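26 April 2023

Best club day so far, and I'm writing it down before I lose the details!

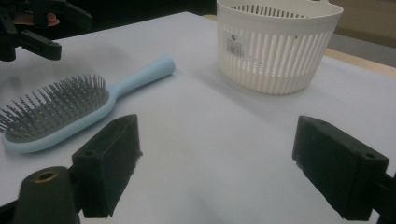 Ebony Paewai thinks we should stop changing the task every week and stay with one brush and one basket until the numbers are boring. She said it twice before lunch and once on the stairs, and by the end of the afternoon I'd come over to her side completely. We have spent most of this term hopping from cups to socks to spoons and getting a little bit good at all of them, and the August showcase wants one thing done well.

So the task is now officially "put the hairbrush in the basket." It sounds like nothing. I love it. The brush is a mean object for a pair of fingers like ours. The handle is smooth and round and wants to roll, and the head is wide and bristly, so where you grab it matters a lot. If you take it near the end of the handle, the head swings down and you get this slow pendulum thing all the way over to the basket. If you take it close to the neck, it stays level, but then you have to come in at an angle, and the wrist gets uncomfortable after a while. I had my elbow out like a chicken for most of my turn.

We worked in pairs, one gripper each, on the white table. My plan was to do 30 demonstrations by myself and then swap. I got through 22 before my thumb started cramping and I was squeezing way too hard, so I handed over. Ebony says a tired hand makes bad data — the model doesn't know you're tired, it just learns to squeeze. I'd never thought about it like that and now I can't stop thinking about it. I went back through my last few and marked 3 to throw out. It hurt!

The two setups still have their names. Mindis is the older one with the stiff trigger, and Mistik is the one everybody wants because it closes so smoothly. I had Mindis today and didn't complain (much). I do think the stiff trigger makes me slower and more careful, which might be a good thing. Somebody should compare the two sets and see if the trained policy comes out any different. I wrote that on the whiteboard and put my initials next to it, so I guess somebody is me.

Things I want to remember for next time:

- Start with the brush somewhere new on every single take. I kept drifting back to the same diagonal without noticing.
- Move the basket too, even just a hand's width.
- Pause for a beat before closing. Playback is so much easier to cut when there's a clear pause.
- Don't talk while recording. I said "oops" and let go early.
- Check the screws on the fingers at the start, because mine had worked a little loose by the end.

Then the upload. We're using Prokbridge to move everything over to the school machine, and it sat at zero for ages and I was sure I'd lost the whole afternoon. It had only been waiting for me to click yes on a box hidden behind another window. Once it went, it went. The folder now has 3,220 clips in it, counting everything from the start of the year, cups and socks and all. I made a little noise out loud when I saw the total. Only a small slice of that is the brush, so Ebony is right that we have a long way to go, but still. We did that! With our hands!

We ran last week's policy on the arm at the end, just for fun. It was trained on hardly any brush clips, and it got the brush into the basket on 2 of 8 tries. One of those was kind of a bounce off the rim and we argued about whether it should count. I said yes. The others mostly pinched at the air a little to one side of the handle, always the same side, which makes me think the calibration is off and the learning is fine. Or my drifting diagonal is to blame and it's learned my bad habit. I really want to know which! I'm going to plot all my start positions tomorrow and see if they clump.

I also read a few more pages of the Muñoz handout on the bus, the part about covering the edges of the workspace. I had skipped it the first time because it looked dry, and it's exactly our problem. There's a diagram of a grid where you tick off each square as you go. I think I could do that with small pencil marks on the white table that wipe off afterward. Need to ask first.

Nearly forgot: bring tape, the small screwdriver, and a snack that doesn't leave my fingers greasy. The chips were a mistake.

Ebony and I are down for the first slot next week, and I've already asked for Mindis again.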